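Holiday Let Safety Checklist -- with comments
Last updated: August
By the owner, Garba Cottage, Brornport
3 comments | 128 shares

I go round the cottage with this list before the summer bookings begin and again when the clocks go back, and I do like to take my time over it, with a cup of tea waiting at the end!

Smoke alarms, landing and hall -- PASS. Both good and loud. The landing one is 8 years old now, so I've put a new one on the shopping list for next year.

Carbon monoxide alarm, by the boiler -- PASS. Test button pressed, and the date on the back is fine.

Bedroom windows -- ATTENTION. The catch at the front is stiff again (it's the sea air, I'm quite sure of it) and a guest in a hurry might struggle. A drop of oil for now, and a proper look before the next booking.
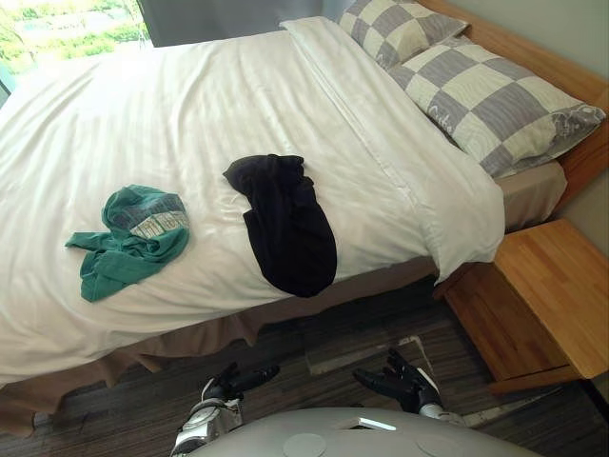
Bedside lamps and sockets -- PASS. No scorch marks, no wobbly plugs, and the flexes are tucked well away from where people put their feet in the night.

Stairs and handrail -- PASS, although I'd dearly love a brighter bulb at the turn.

Kitchen fire blanket -- PASS. Moved to the hook by the door, where it's much easier to grab.

Comments

Drustelero: Lovely clear list, thank you. Do you check the loft hatch as well?

Garba Cottage: I do, it's on the winter sheet -- along with the gutters and the water tank!

Flekus: Our catches were just the same until we tried candle wax on them. Worth a go before you buy new ones.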